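Finier opens Troltilau water softening plant in Flunstead

Sun 9 March

Finier has brought its new water softening plant at the Hayes Road works in Flunstead into full service. The plant, named Troltilau after the process on which it is based, treats the incoming supply for the town's food and laundry businesses and replaces three older units which had reached the end of their working lives.

Water in Flunstead is hard. Samples taken at the works inlet over the past year gave a steady reading well above the level at which scale begins to form in boilers and heat exchangers. Businesses on the estate have until now run their own small softeners, each with its own salt store and its own drain connection. The new plant supplies softened water through a separate ring main, and most of these small units can now be switched off and removed.

The ring main serves 47 premises at opening. A further 33 are due to be connected by the end of June, when the last section of pipe under the eastern access road is complete. The capacity of the plant is 3500 cubic metres a day, enough to cover both groups at peak demand with one of the treatment vessels out of service for cleaning.

How the plant works

Incoming water first passes through sand filters which remove grit and rust carried from the older cast iron mains. It then enters the treatment vessels, where a bed of resin beads takes up calcium and magnesium and gives up sodium in exchange. When the bed is spent, it is washed with brine and returned to service. A full wash takes less than two hours, and the vessels are washed in turn so that the supply is not interrupted.

The Troltilau process differs from the earlier units in the way the wash is started. The old softeners were set to a clock and washed at the same hour every night, whatever volume had passed through them. In the new plant the hardness of the outgoing water is measured at each vessel, and a wash begins only when the reading starts to rise. During the trial period this reduced the amount of salt used for each cubic metre of water treated. Full figures will be issued once the plant has run through a summer.

Brine from the last part of each wash is fairly clean and is kept in a holding tank for the first part of the next one. The remainder is diluted and released to the foul sewer under the terms of the existing consent.

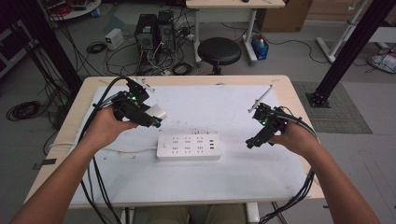

Finier Water Treatment – Process Engineering Department

The department carried out the design, the pipework layout and the commissioning tests. Commissioning was done in two stages. In the first, each vessel was filled, flushed and run to drain until the outgoing water met the specification. In the second, the whole plant was connected to a short length of the ring main and run against a simulated load for 161 hours without a stop. One valve actuator was replaced during the second stage after it was found to be slow to close, and the test was restarted from zero.

All pipework inside the building is above floor level and can be reached without lifting covers. Isolation valves are fitted on both sides of every pump and every vessel. Sample taps are provided at the inlet, after the sand filters, at the outlet of each vessel and at the point where the supply leaves the building.

Supply to customers

Softened water is supplied for process use only. It is not intended for drinking, and customers must keep a separate connection to the public main for kitchens, canteens and drinking points. The two supplies must not be joined on the customer's premises. Each new connection is inspected before the valve in the street is opened, and the pipe is marked with a green and white band at intervals along its length.

Customers on the first section should note the following:

Existing softeners should be drained and isolated before the new supply is turned on. Running softened water through an old unit does no good and may carry loose resin into the pipework.

Boiler dosing will need to be reset. The dose suited to hard water is too high for the new supply – the boiler manufacturer or service contractor should be asked for the correct setting.

Laundries will normally need less detergent. Machines with automatic dosing should be adjusted at the next service visit.

Meters are read at the start of each month, and charges are based on volume alone. There is no standing charge in the first year of supply.

Works still to be done

The eastern access road will be reduced to one lane while the remaining pipe is laid. Deliveries to the units on that side of the estate will continue, with traffic lights in use during working hours. The trench will be closed with steel plates overnight.

The three older units will be taken out once the second group of premises has been connected. The building in which they stand will be kept as a salt store and workshop.

About Finier

Finier designs, builds and operates water treatment plant for industrial estates, hospitals and food producers. Its works and offices are at Hayes Road, Flunstead.

Requests for a connection form, a copy of the water specification or the programme of road works should be made to the customer desk at the Flunstead office.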